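Home Products Manuals Spares Contact
Search manuals Enter keyword Go
Print this page E-mail this page

Garnik Blackout Drape Kit
Section 4: Hanging the fabric

Read this section after the frame has been put together and leveled (Section 3). You will need a second person for steps 3 to 6 and a step stool that stands flat on the floor.

Before you start

Wash and dry your hands. The fabric picks up grease and chalk marks that are hard to get out later. Unpack the panels the day before if you can and hang them over a door or rail. Most of the fold lines drop out overnight. Do not iron the fabric. A garment steamer on its low setting is fine if you work from the back.

Each panel has a dull side and a slightly smoother side. The dull side faces in. The part number is sewn into the bottom hem on the smooth side – the ceiling panel is 334 and has ties on all four edges.

CAUTION: Keep fabric away from lamps, heaters and anything that runs hot. Leave a hand's width of clear air around any light fitting. Turn lamps off when you leave the room.

Steps

1. Lay the ceiling panel on a clean floor, dull side down. Find the four corner ties, which are longer than the rest.

2. Check the cross cables. They should be tight enough that they do not sag when you press lightly in the middle. If one is slack, go back to Section 3 and tighten it before going on.

3. Lift the panel over the top rails with one person on each side. The cables stay underneath the fabric.

4. Tie the corners first, using a bow. Do not use a hard knot, as you may need to move the panel later.

5. Tie the edges, working outward from the middle of each side. Pull the fabric snug and stop when the wrinkles are gone. Pulling harder bends the rails.

6. Hang the back panel next, then the two side panels. Let each side panel overlap the back panel by the width of the hem and close the overlap with the clips supplied.

7. Fit the front panel last. It slides on its own rail and should move freely from end to end.

8. Turn off the room lights, leave the frame's own lamp on and walk around the outside. Look for light at the corners and along the floor. Mark any gap with tape and close it with a spare clip.

NOTE: There are 21 clips in the bag. Two are spares for the front rail and have a wider jaw.

NOTE: If you bought the Nevside rail set before August, the front panel needs adapter 2789. Order it from the Spares page.

Looking after the fabric

Vacuum the panels with a soft brush when dust starts to show. Wash them by hand in cool water with a small amount of mild soap, and dry them flat or on a line. Do not tumble dry. Small holes can be closed with black thread or with the iron-free patches in the Purnetti repair pack – cut the patch round so the corners do not lift.

Check the ties once a season. Replace any that have started to fray.

Help with this section

Call the parts desk and ask for extension 71. The desk is closed on Saturday. Corrections to the manual go to Niamh Tully at the same extension.

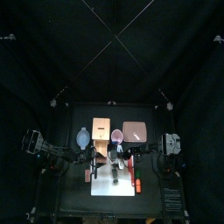 Black fabric on the walls and ceiling, with the two cables crossing near the top.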